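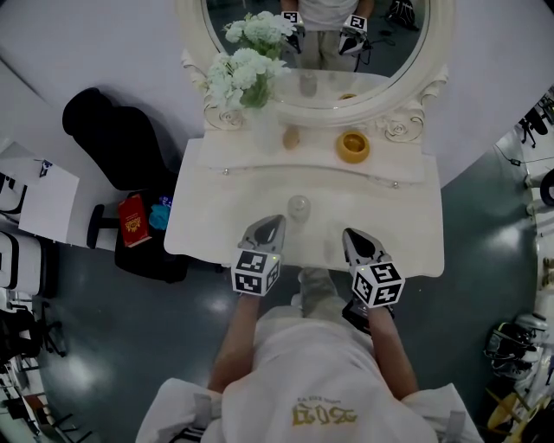 benchrat_8
Anyone else's site moving people over to the handheld grippers? I was a packer at the Horico building in Plomley until August. Now I do household tasks with a gripper in each hand, same small objects over and over, and the recordings go to train the arms. Pay is the same. My wrists hurt in a different place.

Ormsby_nights
We started in spring. Ours are Pladik units. Three people out of our crew went over and the rest stayed on the line. I lasted ten shifts and asked to go back.

tallyclerk
Why back? No lifting, no dock in January. I'd take it.

Ormsby_nights
You can't talk while you do it. On the line I talked all night.

benchrat_8
Same here. And they want 415 good takes a week from each of us. A dropped object means you redo it.

gasket
You're training your replacement, you know that right?

tallyclerk
They said that about the conveyor – we hired after the conveyor went in.

gasket
You hired temps.

benchrat_8
Not looking to argue that one. I asked my lead what happens when they have enough recordings and she didn't know. What I want to know is if anybody got their job title changed in writing. Mine still says packer.

Ormsby_nights
Ours got changed, but only after we asked twice. Get it in writing before review time.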